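The first thing Wendy Kettle tells new operators at Feken is to slow down. The second is to mess up the counter.

She means it literally. Between one recording and the next, someone reaches in and turns a board, shoves a pot over, swaps one utensil for another. Then the operator takes the controls, guides the arm through the job again, and the software saves everything the wrist camera saw along with every twitch of the gripper. One run is called an episode. Kettle's team wants 3000 of them by November, and when I visited they had 523.

"People expect the clever part to be the model," she says. "I love the model! But the model eats what we cook."

The project is called Lightfoot, and its goal sounds almost silly until you try it: get a robot arm to handle ordinary kitchen things on a crowded surface without bulldozing everything else. Pegs, lids, spoons, round boards that want to roll away. You and I do this while talking on the phone. A robot has to learn where its fingers are, what they're holding, how far down the next surface is, and all of that from a view the fingers themselves keep blocking.

I got a turn at the controls, and I was terrible. My first try took so long that Kettle went for coffee and came back. My hand kept drifting left, I overshot, I backed up, I overshot again (the arm copies your hesitations perfectly, which is humbling). She kept the episode anyway. Recoveries are worth having, she explained, and a learner raised only on smooth runs has no idea what to do once it's a little bit off.

Not everything stays. Each evening the team watches the day's episodes at double speed and tosses the ones with dropped frames or a bumped camera. On the day I was there, 22 went in the trash. An earlier batch, recorded in a spotless mock kitchen with one object at a time, was retired completely. The arm trained on it did fine until somebody set down a second pan.

So now the counters are crowded, and the lighting changes, and Kettle shops at thrift stores with real joy. Her next hunt is for lids with odd knobs.

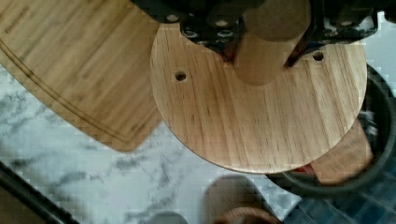 The view from the wrist: a peg in the gripper over a round wooden disc with two holes.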